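Press hall notebook, January, Plillel print site

Started 5:40 in the morning. The weekly edition was late from the newsroom again, so plates for the outer sections were made first and the front section had to wait. I write down the order here so the day crew understands why the plate numbers are not in sequence.

Run ordered: 3958 copies. This is the number after the change of owner. The Karppinen titles are counted separately now, and their copies must not be put on our sheet, even when they go out in the same van.

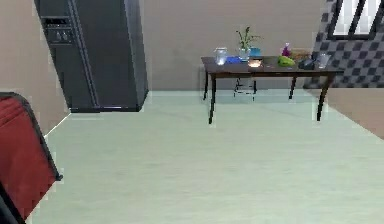 Author: Night shift, folder side

First problem was the register on unit 2. The cyan moved to the gear side each time the speed went up. I made the correction by hand, it held for a short while, then it moved again. I did not want to fight with it, so I stopped, cleaned the plate clamp and put the plate on a second time. After this it stayed. I think there was dried ink under the plate edge, but I did not see it with my own eyes, only the cloth was dirty afterwards.

Waste before first good copy: 200. Too many for such a small run. With the old newsprint we had less. The Tinex reels have a softer edge and I need more tension than the setting card says. The card is still the one for the Brinitz paper, and somebody should write a new one. I put my own value in pencil on the back of the card, please do not erase it.

One web break, at the splice. The tape was placed correctly, but the reel was stored on its side and had a flat spot. Please keep the reels standing on end, also when the space near the dock is full.

Colour on the front page: the photo of the council building was too heavy in black. I reduced the ink keys in the middle and the faces in the picture below became better. The advertiser on page 10 asked for a stronger red than last time. I went as far as I could without set-off on the opposite page. If they complain, there is a signed copy in the drawer with my pencil mark on the margin.

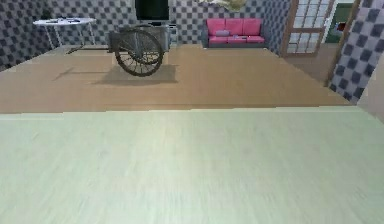 Cart with spoked wheel, on the wood floor.

Folder: the second fold was a little crooked at the start, then good. I changed one knife. There is only one spare left in the cabinet, so I wrote it on the order list.

Inserts came without a delivery note. The bundles carry the Brinitz label but the leaflet inside is for another shop. I telephoned the newsroom and they told me to insert them anyway. I wrote the time of the call on the bundle ticket, 7:15.

For the next run:
Wash the blankets on unit 2 before start, not after.
Ask for the front section plates earlier, or agree on a later van.
Check the flat reel, maybe the outer layers can be cut off and the rest used.
Count the Karppinen bundles at the dock together with the driver.

Press stopped, last bundle tied. Counter reading is on the sheet beside the console.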